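Faizal Sitompul
27 February 2025

Going to be the grump on the timeline again. Everybody has already handed Gustska the Sterville Handicap and I don't see it. Thread.

The case for him is one race. He won at Storley in January by five lengths, and I have had that replay sent to me by people who haven't spoken to me in years. Yes, I watched it. Yes, it looked great.

But look at what he beat. The second horse hadn't run in 300 days. The third was trying a mile and a quarter for the first time and was all over the track turning for home. The favorite got left flat-footed in the gate. Who exactly was supposed to make him work?

And he got the softest lead you will ever see. Nobody went with him. The opening half was a crawl, so of course he had plenty left for the stretch. Any decent horse sprints home off that.

Five lengths sounds like a lot until you remember the jockey rode him out hard to the wire. The rest were being eased up. Margins lie all the time, and that one is lying to you.

Now he draws gate 10. Sterville starts this race close to the first turn, so from out there you have two options. Use him up early to get across, or take back and hope he settles behind horses. He has never settled behind horses. Go look at his start before Storley, head in the air the whole way down the backstretch.

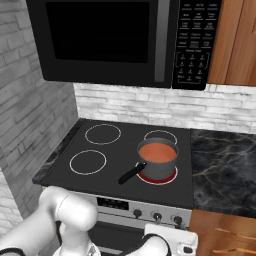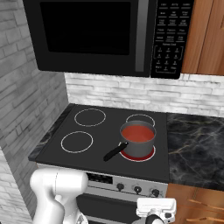
So who is going to make him work for the lead this time?
Costache, from gate 2. She has gone to the front in her last five starts and her rider doesn't have another plan.

Somebody replied that her trainer told the local radio show they want to "teach her to relax." Trainers say that every winter. I'll believe it when I see her third on the rail with her ears pricked. Until then she is going forward.

Then there's the weight. He picks up five pounds for Storley. People wave that away, and maybe on its own I would too. Put it together with the outside gate and a real pace and I'm not waving anything away.

Also not impressed by the workout talk. "Best he's ever worked" is what a stable says about every horse with a big race coming up. The clock on that work was fine. It was fine! I have seen ordinary claimers go faster on the same track and then get beat the next week.

To be fair to the horse, since my mentions will be - he's sound, he tries, and he's only had a handful of races. He could be improving fast and I could look like an idiot. It wouldn't be the first time at Sterville, where I have left with less gas money than I needed.

What bugs me is the price. If he were 5 to 1, I would shrug and put him in my tickets. He's going to be even money or shorter, and at even money I want a horse who has done it in more than one way. He has done it one way, once, with everything in his favor.

Someone asks whether I'm betting Costache, then. No. If they go hard up front, she's cooked at the top of the stretch too. I'm not claiming she wins. I'm claiming she ruins his day.

The kind of horse I want is sitting fourth or fifth, covered up, on a rider who won't panic. There are a couple of those in here and I'm waiting on scratches before I pick one. The rail was bad last time they raced there and I would like to see a few of the early races before I trust anybody down inside.

And please don't send me the speed figure. I know the figure. It was made off a slow-paced race on a day when the wind was at their backs down the stretch, and two different services came up with two very different numbers for it. That tells you how solid it is.

One more for the "class horse" crowd. What class? He has won a maiden, an allowance, and the Storley race. That's a nice start to a career. The Sterville Handicap has older horses in it who have been knocking heads at this level for a couple of seasons, and they don't care about his replay.

If he goes across from gate 10, fights off Costache, carries the extra weight and still kicks clear, I'll come back and say so right under this post. Leave it bookmarked, I know some of you will.

Muting replies until the scratches are out. Post position stats are on the track's site if anybody wants to argue with those instead of me.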